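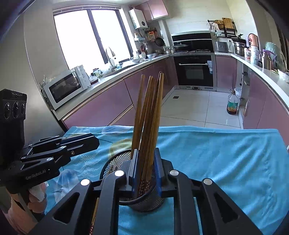
The Long Life of a Pair of Chopsticks

4/16/19

Share 265 | Comments 4

In the back room of a shop in Steltcombe, Indira Unnithan keeps a drawer of chopsticks she will not sell. A few are lacquered and chipped at the tips. One pair came from a rice seller's stall and has been used so much that the ends have gone round. She bought most of them for the price of a lunch.

"People think they're all the same," she said. "Then they pick up a good pair and they stop talking for a minute."

Unnithan runs Kidik, a small tableware business that started with bowls and now makes most of its money from chopsticks. She sells over 2,000 pairs a year, nearly all of them wood, to restaurants and to people who cook at home. When she opened, her customers wanted gift sets in boxes. Now they ask what the wood is and whether it can be sanded.

Chopsticks have been in use in China for thousands of years. The early ones were likely cooking tools, long enough to keep a hand away from a hot pot. Eating with them came later, as food was cut smaller before it was cooked. From China the habit spread to Korea, Japan and Vietnam, and each place changed the shape. Japanese chopsticks tend to be short and pointed. Korean ones are often metal and flat. Chinese ones are longer, with blunt ends, and many have squared sides at the top so they do not roll off the table.

The squared kind is what Damian Jakubowski makes. He works in a rented garage in Germont and used to build stair rails. He cuts each stick from a blank, planes it on a jig, and finishes it by hand -- four passes with paper, then oil. He throws out the ones that bend. On a bad day that can be half of what he cuts.

"Grain has to run straight end to end," he said. "If it doesn't, you'll find out in August when the air gets damp."

He does not use varnish. It wears off at the tip first, he said, and the tip is the part that goes in your mouth. Oil has to be put back on now and then, but anyone can do it with a rag.

SIGN UP FOR OUR NEWSLETTER. Food and home stories, sent once a week. You can unsubscribe at any time.

Restaurants are harder on chopsticks than any home kitchen. Alper Gezer, who manages a noodle house two streets from Kidik, switched from throwaway pairs to washable ones and bought 100 pairs to start. They go through the dishwasher after each meal, and the heat dries the wood. He replaces them when they feel rough. The old ones go to the kitchen, where the cooks use them to stir sauces and turn dumplings.

Gezer said a few diners still ask for the paper-wrapped kind. He keeps a box under the counter for them.

At home the rules are simple. Wash wooden chopsticks by hand and do not leave them in the sink. Dry them, then stand them up in something that lets air through. A closed drawer is fine once they are dry all the way down. If the tips turn dark or start to smell, throw them out.

Unnithan oils her own pairs twice a year. The ones in the drawer she leaves alone.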